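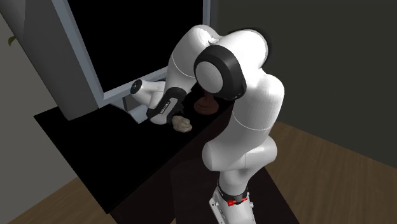 Sim demos for a pick task, how many before I bother training?

Posted January 7, 2025 by Clustow

Trying to gather examples for a small policy. White arm on a black table, reach down to a rock, grab, lift. All in sim for now. Driving it by hand with a gamepad, 30 episodes saved so far. Problem: dark gripper parts against a black tabletop, I can hardly tell them apart in the camera view and I doubt the model can either. Keep going, or change the table color and start over? Also do I save the botched grabs or toss them.

Sudero
Change the table. Or randomize it, a few colors, every reset. If your sim logs states you dont have to redo the 30, just replay the joint positions and re-render with a new texture. Did this in September, took 15 minutes to set up. Move the rock too, and turn it. Lumpy shape, so the grip that's fine from one side is bad from the other. Same pose every time and it learns the pose.

Botched ones: keep in a seperate folder, don't train on them yet. Grabs where you missed, backed up and then got it are worth keeping in the main set.

Prolten
more data. 30 is nothing

Mao
Add a wrist camera if there isn't one. From one fixed view the arm covers a lot of the table, it's hiding part of that reddish-brown thing behind the rock already. I run 2 views, both saved at the same timestep. Check the timestamps, mine were off by 8 frames and I lost a whole batch.

Comments

Clustow: replay worked, thx. Rock slid on a couple of them so I dropped those

Sudero: yeah contact drifts. Save the object pose too next time

Prolten: still need more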